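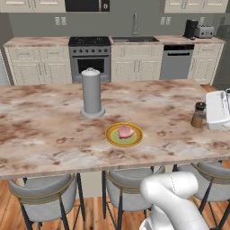
2. Thermal comfort in the Plundside garden rooms

2.1 Background

The Plundside terrace has garden rooms of two types: the original lean-to with polycarbonate sheeting, and the later Terkel unit with an insulated solid roof. Residents report overheating in both. Our group compared the two over four weeks in April.

2.2 Method

Loggers were fixed at head height on the rear wall, out of direct sun, and set to record air temperature until the end of the month. After faulty readings were removed, 1,048 remained for the lean-to and 407 for the Terkel unit – the second logger lost power twice.

2.3 Results

The lean-to showed the wider daily swing. Peaks in the Terkel unit came later in the afternoon and were lower. Night-time values were close on overcast days.

2.4 Limits

The rooms face slightly different directions, and window opening was not controlled. The uneven samples rule out a firm comparison of averages. Glazing data from Luangrath had not arrived at the time of writing – the heat loss estimate in section 3 uses textbook values.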